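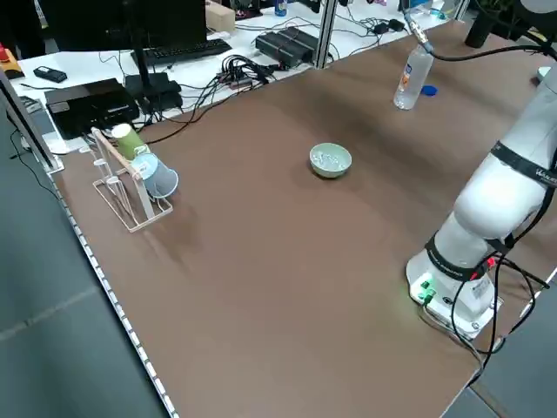 From: Spyros Stefanou
To: bench-users list
Subject: Re: Grip fault during bottle handling, Presow bench

Dear colleagues,

Thank you to Béla for his prompt report, quoted in part below. The bench log for the afternoon has now been read through, and I write to set out what is known and what is required of users until further notice.

The arm stopped while holding a bottle by the neck, upside down and clear of the table. The controller recorded a loss of grip force lasting 700 milliseconds, followed by a protective stop. The bottle was retained. The bowl on the table stood well within reach of a spill, and so did the connectors on the base of the arm, which remain live after a stop of this kind.

On 2 occasions in April the same fault was logged and cleared at the keyboard without a report being made. I must ask that this does not happen again. A protective stop is to be reported to this list before the arm is restarted, however minor it may seem.

Béla Takács wrote:

> The stop came at 16:40, part way through the pouring task. The bottle
> was still in the gripper and the cap was on the table below it. I did
> not press release, as I was not certain the fingers would open slowly.
> I have left everything where it was and put a notice on the door.
> The job counter stood at 1,660 cycles. Can someone tell me whether
> the finger pads are due to be changed? The Birkett room has spares
> but they are the older pattern.

The pads are due at 2,000 cycles under the present schedule. Stullov have been asked whether that interval is suitable for smooth plastic, and their reply will be circulated. The older pattern must not be fitted.

Until then, the following applies to the Presow and Casulov benches:

No open bottle is to be lifted by the arm if it contains liquid. Dry runs may continue.

A held object is to be supported by hand before the gripper is released, with the arm in its stopped state and a second person at the stop button.

Cables at the base are to be checked before power is restored.

Questions on the log should be sent to me directly. Questions on bookings should go to the list as usual.

Yours sincerely,
Spyros Stefanou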